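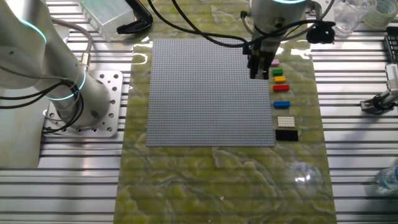 Fuvex bench rules, version 6, come with the brick recordings because Mahasneh asked for them, and I still doubt that a rule sheet makes a data set any better. Most sheets I've read say "keep the workspace clear" and leave it there. Clear of what? A drinking glass stands next to a roll of tape on the same table as the two arms, and a strict reader would throw out every recording like it. A loose reader would keep them all. The rule as written can't settle it, so we rewrote it.

Home | Data | Rules | Changes | Contact
By Branislav Šindelář, 19/02/2021
12 shares | 2 comments

Scope

The rules cover tabletop recordings with bricks and a baseplate. They do not certify anything. If your site has its own safety rules, those win, and please don't cite this file in a risk assessment. Stillidthorpe did, and we had to ask them to take it out.
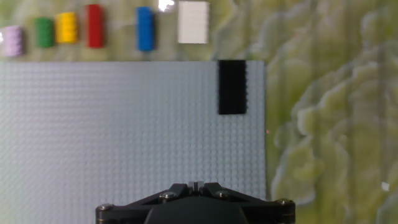

Rules

1. "Clear" means no loose item within reach of either arm, apart from task pieces. Reach is measured at the bench - not guessed from a video.
2. Drinks go on another table.
3. Write down the starting layout before the arm moves. "Same as last time" is not a layout.
4. Keep failed runs. A folder with no failures in it tells me somebody cleaned it.
5. Name the person at the stop button in the log.

Rule 5 is the one people skip. Oddur Toft checked 75 log entries from Bronow and wants the field made required. I agree with him, though a required field mostly gets you initials typed in a hurry.

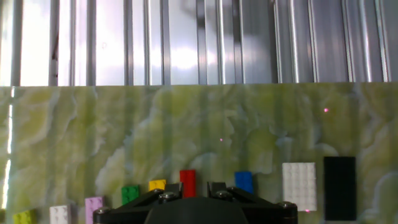
Known problems

Nothing in the files shows whether rule 1 was followed. Wrist views miss much of the table, and fixed views have their own blind spots. A "compliant: yes" flag is one person's word, so treat it that way. We have no evidence yet that flagged recordings train better than unflagged ones.

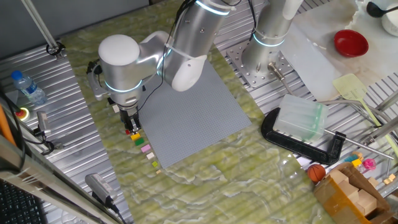 Fixed view of the bench, with the red stop button in its yellow housing at left.

Changes to the rules need a written reason. "Industry best practice" will be sent back.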